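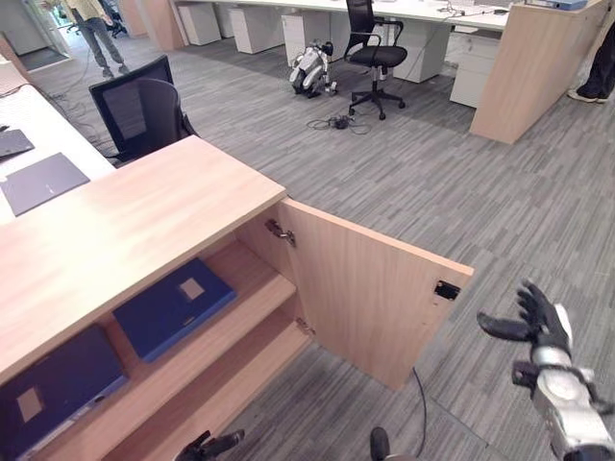 Home Diary Notes Archive Contact

February 3, 2024
By Defne Toprak

I came home from the office at four and I am writing this before dinner, because tomorrow I will remember only the annoying parts.

We had the trial of the Dostivier service today. Ekinci sells it as a monthly plan: they bring the robot, they set it up in your office, they teach it a small list of tasks, and after that you pay for the hours it works. Doğukan has wanted it since December. I was against it in the beginning, and I am still a little against it, but less than yesterday.

The task we chose was the filing cabinet. It sounds too simple, but in our office the box files go in and out all day and they never come back to the right shelf. Alper Uysal from Ekinci asked us to pick something we truly do and not something that looks nice, and I respected him for this. So the robot must open the door, take a box file, put it on the desk, and later return it and close the door. Doğukan also wanted it to read the labels. Alper said the label reading is an extra, and we did not ask for the price in front of everybody.

The door was the difficult part of the morning. Our cabinet has no handle, only the small latch, and I had never thought about how I open it myself. I do it with one finger and a little pull, and then I step back. The robot does not know when to step back. The first times it stood too near and the door stopped against its own arm. Alper was very patient. He moved the starting place a bit to the left, he did it again, he wrote something down, he moved it again. I made tea. By 10 o'clock the door was opening without help most of the times, and he said "most" himself, before I could say it.

The hands I like more than I expected. They are slow, but they close around the box file in a gentle way, and the cardboard corners stay as they were. I was worried for the old files from Pleturdale, which have soft corners already. Aslı put one of them in without telling anyone, to test, and it came out fine. She looked almost disappointed.

I wrote down the bad things also, so that I am fair:

It is louder than the brochure made me think. It is not terrible, but I could not talk on the phone beside it.

It wants free floor. We have cables on the carpet in several places, and Alper asked us politely to fix them before a real start. He is right, and I have been asking for the same since we moved to Stetthorpe, so now I have an ally.

If a file is lying flat it can be taken. If two files are lying one on top of the other, it takes a long time to decide.
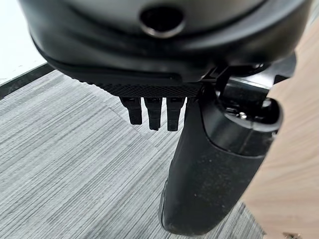 After lunch Alper showed us the view from the small camera near the gripper, on his laptop. I found this the most useful half hour of the whole day. From the outside you see only a machine that waits, and you think it is stuck. On the screen you understand how little it sees when it is close to something, mostly its own black finger and a piece of our carpet, and then waiting seems to me quite reasonable. Duygu asked if the recordings leave the building. Alper answered that on the basic plan they stay on a box in our office, and on the bigger plan they go to Ekinci for checking the mistakes. She asked him to send it in writing. I was glad she was there.

The money I still have to think about. The set-up is 500 dollars, and the basic plan includes 100 hours in a month. I do not believe we have 100 hours of filing in a month, even if we count Doğukan's. Alper said other tasks can be added later, for example bringing the mail to the desks or collecting the cups. For the cups I said no, thank you. My grandmother's cup is one of them.

Doğukan wants to sign for three months. Aslı wants to wait until the label reading is cheaper. I think my opinion is that I would take one month, only with the cabinet, and somebody must note each evening what went wrong. I know very well who this somebody will be.

One more thing, which I did not say in the meeting. When the others went out for lunch I stayed and tried to open the cabinet door slowly, with my eyes half closed, only to see how it is. I hit my knee on it. So I have more sympathy this evening than I had in the morning.

To do: buy cable covers, ask Duygu if the paper from Alper has arrived, find the brochure and read the page about noise again. Call Mum back.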